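Teaching by hand: an afternoon with a robot trainer at Gridton

The woman who looks after demonstration work at Gridton asked me to leave her name out of this, partly from shyness and partly, I think, from a feeling that the credit belongs to everyone who has ever spent a morning putting things down and picking them up again. She poured me a large mug of tea before I had got my coat off, and we talked until well past four.

She came to robots by way of a bakery and then a spell at Stedex, where she drove a pair of arms by remote control from a desk in the next room. "You had two handles and a screen, and you felt terribly grand for the first ten minutes," she told me. "Then you tried to pick up a teaspoon." It was 8 weeks, she reckons, before she could do it without holding her breath, and she still has a soft spot for the method, especially for heavy things or anything you wouldn't want your fingers near.

These days most of her work is done with a gripper she holds herself, with a camera fixed to it, and she carries it to wherever the task happens to be. No arm, no desk, just her wrist and a bit of patience. "It sounds like play, and some days it is," she said. "You move as you'd like the robot to move. If you dither, it learns to dither, bless it."

Dithering came up a good deal. A beginner will hover over a thing, change their mind, nudge it, and go in again from the other side, and all of that ends up in the lesson. She likes people to decide on their approach before they set off, bring both fingers down either side, and close gently.
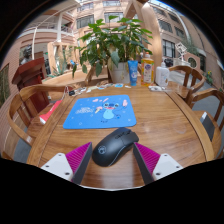
Dristetti wrote to her in April to say that all this neatness worried him, and that a robot shown only tidy grasps would be quite lost the first time it made a mess of one. She read me the letter over the second pot of tea, and was very fair about it. "He's got a point, you know. We do keep some fumbles in now, as long as the person puts it right afterwards. You want it to see the recovery."

How many goes does a simple task need? She pulled a face at that. For one small job last winter they recorded more than 200, and threw out 42 for being too hurried. The hurried ones, she says, nearly always come just before lunch.

I asked whether she preferred the handles or the gripper, and she thought about it for so long that I had started on another biscuit. "The gripper, for small things," she said. "I can feel when I've got hold of it. With the handles I was always guessing a little." Then she looked at the clock, remembered a battery she had left charging, and went off down the corridor to see to it.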